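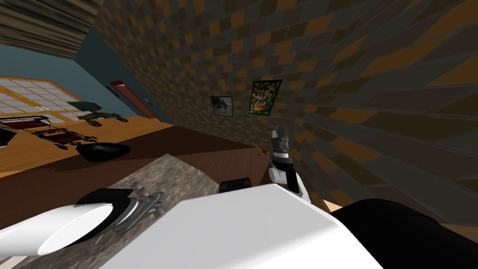
A two-armed helper in the kitchen needs more free space than its leaflet tells, and I learned this when our Garnus stopped with an error in the middle of a simple job. The order was to take one small thing from the table, and the arm went up high in place of going down. Before I let it try again in the real kitchen I now run each job in the simulated room, and I look first at what is behind the arm. With the right gripper raised like this, its fingers pointing up, my eye goes at once to the tiled wall and the two framed pictures hanging on it, while the little orange-brown item stays down on the table. A wall like that must be in the plan from the beginning.

The message on our machine was fault 232. The book calls it "arm path not completed". I first thought the motor was broken, and I wrote to Tharun Lobo at the repair shop in Cistdale. He answered that most such stops come from a wrong table height. Ours was entered as 900 mm, but in August we had put the table on lower feet and I forgot to change the number. So the error was mine.

What I do now when the arm stops:

Press the red stop button before you touch anything. A stopped arm can still be under power, and ours moved again by itself when I pushed the cup away from it.

Stand to the side of the arm. Do not put your face over the gripper to see what it holds.

Do not bend the wrist back by hand. Use the slow release in the menu. It is boring, but a bent wrist costs more.

Measure the table with a steel tape, from the floor to the top surface. Write the number on a piece of masking tape and stick it under the table edge.

Keep 200 mm between the highest reach and any wall. If there is a picture with glass, take it down or move the job.

Run the job empty at the slowest speed, then with something soft. I use a folded cloth. Knives, glass and hot pans come only after this, and in our house knives do not come at all.

Put loose objects away from the counter edge. The elbow comes wider than you expect when the hand turns.

Salamatu Mohammed wrote to me that she also switches off the voice orders while she cleans the grippers. I had not thought of it and now I do the same. For cleaning, a damp cloth and a drop of washing-up liquid is enough. Do not spray into the joints.

If fault 232 returns after you have corrected the height, leave the machine off and call the shop.

27 May 2020

Home Kitchen Workshop Cleaning Contact

Search tips... Go

Related tips
How to take limescale from an Unden kettle
Sharpening a Milošević bread knife
Drawers that stick in damp weather
Steel tape or folding rule?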